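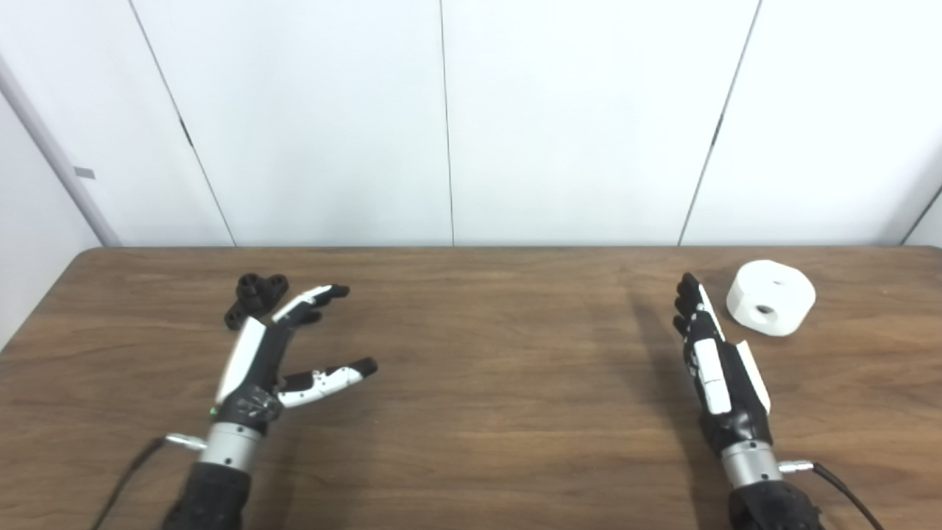

## 4. Results and discussion of the seating study

### 4.1 Response and coverage

The observation rounds produced 2,267 recorded sittings across the three branch libraries. A sitting was entered once a reader had remained in one seat for ten minutes or longer, and it was closed when the reader left the room with their belongings. Short absences, for instance to fetch a book or use the photocopier, did not close a sitting. Of the readers observed, 498 also returned a questionnaire that could be matched to a seat number. The remainder either declined the form or returned it without the seat number filled in, and these forms have been left out of the analysis below.

Coverage was uneven. Britau, the largest branch, accounts for more than half of the sittings. Keswood was closed for part of June while its heating pipes were replaced, and the rounds missed there were not made up later, as the summer readership differs too much from that of term time. Grelstead opens on a Sunday and the other two do not. Sunday sittings at Grelstead are included in the totals but are left out wherever the branches are compared directly.

### 4.2 Where readers sit

In all three branches the first seats to be taken were those against a wall. This held at every time of day and at every level of occupancy below one half. Once the wall seats had been filled, readers at Britau and Keswood moved next to the window tables, whereas readers at Grelstead preferred the ends of the long central tables. The Grelstead windows face south-west and the blinds there are fixed, and several questionnaires mention the heat of the afternoon sun. Ayala's earlier work on the same building, carried out before the blinds were fitted, found the window tables to be the most popular in the room. The change is a large one, and the present authors would not have predicted it from the light readings alone.

The pattern for groups was less clear. Pairs of readers usually sat across a corner from one another when a corner was free. Groups of three or more were rare outside school hours and were found almost entirely at Britau, where the round tables near the local history shelves allow quiet talk. Staff at Britau treat this part of the room as a place where conversation is permitted, although no sign says so. New readers learned the rule quickly. Those observed on their first visit were seldom asked to lower their voices more than once.

Distance from the enquiry desk had a smaller effect than was expected. The pilot had suggested that readers would avoid the seats nearest the desk, and the main study did find this at Keswood, where the telephone is answered at the desk itself. At the other two branches calls are taken in an office behind a closed door, and the nearest seats filled at the same rate as those farther away. It seems likely that the telephone matters more than the presence of staff, but the study was not designed to separate the two.

### 4.3 Length of stay

Sittings at wall seats lasted longer than sittings elsewhere. The difference remained when students preparing for examinations were removed from the sample, and it remained again when the seats with a power socket were removed. Both steps reduced the gap. Sockets in particular explain a good deal of it at Britau, where most of them were placed along the north wall when the building was rewired.

Readers who stayed longest were not the readers who rated the room most highly. Many of the highest ratings came from people who had called in for less than half an hour to read a newspaper. The written comments help to explain this. Short-stay readers wrote mainly about the staff, the warmth of the building and the choice of papers. Long-stay readers wrote about chairs. Complaints about seat height and hard backs appear in the forms from every branch, and Mai and Lý, who coded the comments separately, both found chairs to be the most common single subject among readers who had stayed more than two hours.

### 4.4 Surfaces and background

The questionnaire asked readers to rate the comfort of reading at their table under the light at the time of their visit. Two matters arose from the answers: the brightness of the tabletop and the brightness of whatever stood directly behind it. Readers gave the lowest ratings to pale tabletops under ceiling lights, where the page and the table were of nearly the same brightness and the surface was glossy enough to reflect the fitting. Darker tabletops did better, provided that the light on the page itself was above 400 lux. Below that level the advantage disappeared.

Figure 4, which stands at the head of this section, shows a medium-brown woodgrain tabletop set against tall, smooth white panels. The contrast between the two meets at the far edge of the table. Readers facing a white wall did not in general object to it. Objections were confined to positions where direct sun fell on the wall for part of the day, and in those positions the rating varied by the hour more than by the season.

It should be noted that tabletops and backgrounds were not varied independently. The branches bought their furniture at different times, and the darker tables at Grelstead came with the room's last refitting, when the lamps were also changed. Kandpal has argued that lamp type accounts for most of what is usually put down to furniture. The present data can neither confirm nor rule this out. A trial in which tables are exchanged between branches, with the lamps left as they are, would settle the matter at modest cost.

### 4.5 Noise

Sound levels were taken at four points in each room. The averages differ little between branches and are a poor guide to what readers reported. Single events were remembered far better than the general level: a trolley with a worn wheel, a door that closed against its frame, a chair dragged on a bare floor. At Keswood one door was named by so many readers that a felt strip was fitted to it before the study ended. Forms returned after that point have been marked in the data, and the noise ratings from Keswood are reported separately for the two periods.

Halás, in his study of reading rooms at Bạch, found that readers become used to a steady sound within a few minutes and that they rarely become used to an irregular one. The findings here agree with his. They also suggest that a reader's purpose matters. Newspaper readers reported the trolley as often as students did, but few of them described it as a reason to move seats or leave — they had simply noticed it.

### 4.6 Limits of the study

Three limits should be kept in mind. The observers were known to the staff, and some regular readers will have recognised them by the second week. The questionnaire was offered only in English, which reduced the return from evening classes at Britau. Lastly, the budget for the whole of the fieldwork was £880, and the rounds were therefore concentrated on weekday mornings and early evenings. Little can be said about the middle of the afternoon, when school pupils arrive and the demand for seats is, by the account of the staff, at its greatest.

The seat plans used by the observers are given in Appendix B. Seat numbers follow the plan in force at the start of fieldwork, and the later rearrangement of the children's area at Grelstead has not been applied to them.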